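### 3.2 調査対象地と経路記録

対象地はTreltville旧市街の歴史散策路Seixas線である。総延長は4000 mで、公園内の史料館を起点とし、旧税関、石段の路地、市場跡を経て埠頭に至る。案内板は25か所に設置されているが、うち2か所は7月の調査時に改修中であったため、滞留時間の集計から除外した。

参加者は旧市街を初めて訪れる個人旅行者43名とし、起点で紙の地図を配布した後、経路の選択は各自に委ねた。位置情報は携帯端末上の記録アプリNuvixで取得し、建物の密集する区間では測位誤差が大きくなるため、Swatiの手法に準じて街路中心線への補正を行った。半径15 m以内に90秒以上とどまった場合を「滞留」と定義する。信号待ちによる停止は、交差点の位置と照合して除いた。

史料館の展示は触察を前提としない配置であり、来館者の視線は解説文よりも器物の表面に向かいやすいとの指摘がある(Ghumman)。本研究では、この点を散策行動の側から検討するため、滞留地点ごとに、参加者が事後面接で言及した対象を「建築」「眺望」「器物・素材」「飲食」の4項目に分類した。分類は筆者ら2名が独立に行い、不一致は協議により解消した。一つの発話が複数の項目にまたがる場合は、最初に言及された対象を採用している。

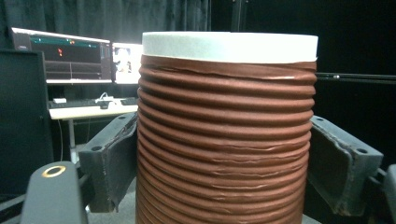

**図3** 横方向の畝が密に重なる赤褐色の筒状部と、上端の白い帯。「器物・素材」に対応する表面の質感の例。

### 3.3 滞留の分布

滞留は経路の前半に偏り、史料館から旧税関までの区間に集中した。石段の路地では歩行速度が低下したものの、定義を満たす滞留は少なく、勾配による減速と区別して扱う必要がある。市場跡では「飲食」への言及が多く、案内板の閲覧を伴わない滞留が目立った。

他方、埠頭側の区間では経路からの逸脱が生じている。逸脱した参加者の多くは宿泊施設Hommontの前を通る並行街路を選んでおり、面接では日陰の有無と舗装の状態が理由として挙げられた。地図上の推奨経路はこの街路を含まないため、以下の分析では並行街路を補助経路として追加し、両者の通過時刻を区別して集計する。時刻は起点出発からの経過時間に換算した。

なお、同行者のいる旅行者は対象に含めておらず、会話や待ち合わせに起因する滞留は本節の結果に反映されていない。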